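Werkenmont, portes ouvertes de la maison Fustau

Il fallait se lever tôt pour attraper la première visite, et je ne le regrette pas une seconde ! La maison Fustau ouvre ses ateliers une fois par an, par groupes de 20 personnes, et j'essayais d'y entrer depuis trois ans. Cette fois, l'inscription est passée. Départ de la gare à l'aube, puis le petit bus qui grimpe jusqu'à Werkenmont, et une montée à pied dans la neige tassée, les mains au fond des poches.

À l'accueil on nous donne un badge, un café brûlant et une blouse un peu trop grande (la mienne m'arrivait aux mollets). Notre guide s'appelle Seraina Lehner. Elle a appris le métier ici, elle est partie, elle est revenue, et elle parle des surfaces comme d'autres parlent de vin. Chez Fustau on fait des plateaux, des tablettes et des plans de travail clairs pour les écoles et les laboratoires. Dit comme ça, je sais, ça ne fait pas rêver. Eh bien j'aurais pu rester jusqu'au soir !

On commence par le débit. Beaucoup de bruit, une odeur de sciure chaude, et une scie Ammann que tout le monde dans l'équipe appelle par son nom de famille — « l'Ammann est de mauvaise humeur ce matin ». Seraina nous a laissés toucher les chants avant et après le passage à l'abrasif. Avant, on se râpe le doigt. Après, on dirait un galet. Un monsieur du groupe, menuisier à la retraite, a sorti ses lunettes et n'a plus parlé pendant dix minutes.

Puis les couleurs. Le nuancier maison compte 208 teintes, rangées dans de grands tiroirs plats qu'on a eu le droit d'ouvrir, et les blancs y tiennent bien plus de place que je ne l'imaginais. J'ai appris qu'un blanc tire toujours vers quelque chose, le jaune, le rose, le vert, et qu'un plan de travail peut changer de caractère entre le matin et l'après-midi. Mon préféré s'appelle Dalovden, un blanc cassé très doux, presque crayeux. J'ai demandé s'il existait en petit format pour une étagère. Oui, mais sur commande, et il faut compter jusqu'en août. J'ai commandé quand même.

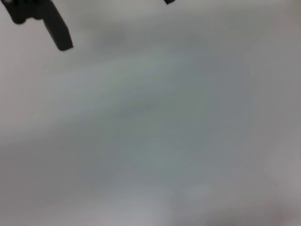 Du blanc chaud au gris à peine verdâtre.

Après les tiroirs, on passe à la salle d'inspection, et c'est là que je me suis vraiment régalé. Les stores sont baissés, une lampe rasante est posée au ras du plateau, et on cherche le défaut. Seraina nous a mis au défi sur une pièce d'essai qui en cachait huit. J'en ai trouvé deux, dont un que j'avais fait moi-même en posant mon badge ! Une dame venue avec sa fille les a presque tous repérés, en se penchant très bas et en fermant un œil. La technique est la bonne, paraît-il : il faut bouger la tête et laisser la lampe où elle est.

La visite se termine à la cantine, avec une soupe à l'orge et un pain noir dont je reparlerai peut-être un jour ici. J'ai eu le temps de poser mes dernières questions sur l'entretien. Eau tiède, savon doux, chiffon qui ne peluche pas. Jamais d'éponge qui gratte, et Seraina l'a répété deux fois en me regardant.

Côté pratique : la visite coûte 8 francs, soupe comprise, et il vaut mieux prévoir de bonnes chaussures pour la montée. Les photos sont permises partout sauf au débit. Le dernier bus redescend assez tôt, vérifiez l'horaire avant de vous attarder devant les tiroirs.

Visite du 12/01/2019.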